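Skevance grasping project -- interim progress report to Plondbridge
2018-11-28

Status: behind. One serious fault, found and mostly understood, fix not signed off yet. Spending on track.

What went wrong

The gripper controller was dropping its force limit in the middle of a grasp. Limit is set at 40 N per finger. In 14 of 1000 simulated trials the fingers kept closing after contact and the commanded force went well past it, no stop, no warning in the log. Those runs were scored as good grasps because the object never fell. So the success figures in our March report to you are too high and shouldn't be quoted any more. Corrected ones will follow when the re-run is finished, I don't want to give a number before that.

Nothing was damaged and no one was near it, all 14 were in simulation. But the same controller code is on the arm at Ovedham. We took that arm off powered trials the same afternoon and it stays off until the fix is tested there.

Cause, as far as we have it: when the contact estimate is lost for more than 5 control cycles, the code falls back to position mode. Position mode never reads the force limit. It was written for free-air moves and got reused when we merged the Mathur grasp planner. Our mistake, not theirs -- the planner's output is fine, we checked it seperately. Review missed it, and there was no test for losing contact during a hold.

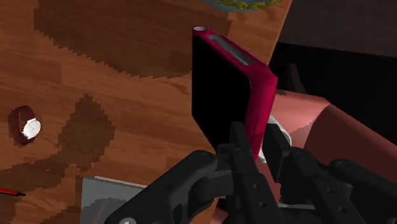
The fault shows up most with thin rigid objects. Tall flat things held low down, where a small tilt shifts the contact and the estimate flickers. The red-edged device with the black face is the type: gripped at its lower end, leaning a bit, most of its height above the fingers. Soft objects have not triggered it so far, but they are a small part of the set and I would not read much into that.

Done so far
- force limit moved to the lowest layer, applies in every mode
- loss of contact during a hold now means stop and hold position, not close
- scoring changed, any run over the limit is a fail whatever the object does
- the 14 bad runs replayed with the patch, all stayed under the limit

Not done
- full re-run of the 1000, still going
- bench test at Ovedham with the arm at low speed, then the written sign-off
- slip recovery work, which was due this period. Not started. Everyone was on this.

Schedule and money

Slip recovery moves to next period. We can absorb most of the delay but the final demo is now tight and I'd rather say so now than later. No extra funds requested. We would like to move part of the travel line to cover a load cell for Ovedham, so measured force can be checked against what the controller beleives it is applying. Need a yes or no from Plondbridge on that before we order -- quote is attached.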